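Castano to Switch All Its Cafes to Take-Back Cups and Lids

ISANO – Dec 8, 2022 – Castano, the cafe and lunch counter company, will move all of its locations to a take-back program for cups, lids and food containers beginning in May. The program follows a trial at the company's Isano cafes, where customers were able to return used packaging at the counter or drop it in a marked bin by the door.

Under the program, Castano will collect three kinds of items: clear cold cups, the lids that go with them, and the round white containers used for soup, yogurt and sides. Containers will be washed and used again. Cold cups and lids will be sorted, baled and sent to Ginum, a plastics processor that already handles back-of-house packaging for the company.

Castano serves mostly office workers and students, and the bulk of its sales are taken off the premises. Until the trial, the company had no way to get any of that packaging back. Cups and containers left with the customer and ended up in street bins, office trash rooms or cars.

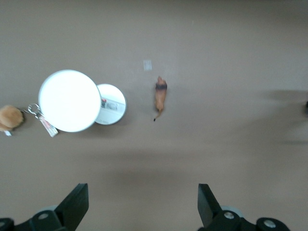

During the trial, the company found that lids were the hardest part to recover. Customers who brought back a container often came without its lid, and a container with no lid cannot go back into service. Castano has changed the order of things as a result. The deposit is now paid back in two parts, one for the container and one for the lid, so that a customer who finds a lid at the back of a drawer a month later can still bring it in and be paid for it.

The company has also cut the number of lid sizes it buys. Large and small containers will each have one lid, and the old in-between size will be dropped once current stock is used up. Staff at the Isano cafes asked for this change early in the trial, mainly to save time during the lunch rush.

How the program will work

Customers who order food in a returnable container will pay a small deposit at the register. The deposit is shown as its own line on the receipt. It can be refunded in cash, returned to the card used, or put toward the next order. A receipt is not needed to make a return, and items can be returned to any Castano location, including those inside office buildings and train stations.

There is no deposit on cold cups. Customers are asked to empty the cup, take out the straw and drop the cup and lid in the collection bin. Straws go in the regular trash. Ginum cannot accept them, and a bale with too many straws in it has to be picked through by hand. New bins have a separate slot for straws and a drain for ice and leftover drinks.

Each cafe will have at least one bin at the door. The larger cafes will have a second one near the seating area. Bins were built by Nedelcu, a local maker of store fixtures, and come in two heights so they can be reached from a wheelchair.

Results from the Isano trial

The trial ran at the company's Isano cafes and used 2,000 returnable containers. Of these, 672 were out with customers on the last day of the count and the rest had been returned or were in use behind the counter. A further 111 were taken out of service for cracks, warping or stains. Castano considers that level of wear acceptable for a first run and has asked its supplier for a thicker rim on the next order.

The company also collected nearly 300 pounds of cold cups and lids, all of which went to Ginum for processing.

Returns were slow at first and picked up after the bins were moved from beside the restrooms to the front door. Signs with fewer words also helped. The first version of the sign listed every item the company sells. The current one shows a cup, a lid and a container, with an arrow to the correct slot.

Some things did not go well. Containers came back with food dried onto them, and the cafes with a single sink had trouble keeping up. Those locations will now send used containers to a central kitchen for washing, with a pickup at closing time. Customers are asked to give containers a quick rinse if they can, but unrinsed ones will be accepted.

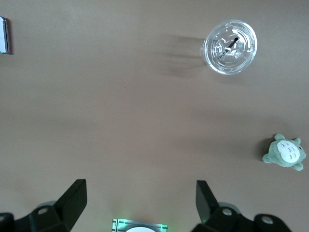
Dates and locations

All Isano cafes already accept returns and will go on doing so through the winter. Bins will be installed at the remaining locations in the weeks before the start in May. Deposits will not be charged at a location until its bins are in place and staff there have been trained.

Customers who prefer to bring their own cup may do so at any Castano cafe. The cup must be clean and large enough for the drink ordered. Personal food containers cannot be accepted at this time under the company's kitchen rules.

Paper cups for hot drinks are not part of the program. Castano is still looking for a processor that can take them – the lining is the main difficulty – and will announce any change separately.

About Castano

Castano runs cafes and lunch counters serving coffee, cold drinks, soups, salads and sandwiches. Its main office and central kitchen are in Isano.

Contact

Press questions may be sent to the Castano communications office through the contact form on the company's website. Questions about deposits and returns can be answered by staff at any Castano location during opening hours.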